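Riser and Rehearsal Hall Check, Etby Hall
Chorus: Sterolari Singers
Checked by: Leonie Tomoana
Date: 26th September

1. Riser frames and locking pins. PASS
Unit 17 pin was stiff. Greased and refitted.

2. Back rails, top row. FAIL
Left rail moves when leaned on. Tenors are to stay off the top row until Ignacio Van Dusen has replaced the bracket.

3. Step edges and tape. PASS WITH COMMENT
Tape lifting on the second step, bass side. Replace before the May contest set is rehearsed on it.

4. Tabletops. PASS
Surface marks only. Clean with a damp cloth – no solvent.
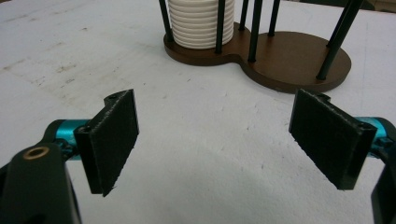

Item 4. White tabletop, scuffs and small specks.

5. Exits and aisles. PASS WITH COMMENT
Music stands were stored across the side door. Moved to the closet. Posted limit for the hall is 354 persons, sign legible.

6. Pitch keyboard cable and power strip. PASS
Cable taped down along the wall. Strip is not to be used for the coffee urn.

7. Balcony stairs (original, 1926). NOT CHECKED
Locked. Key is with Jianhua Qiu.

Recheck items 2 and 7 before the next full rehearsal.

Contact the hall desk, ext. 1125 | © Sterolari Singers | Back to top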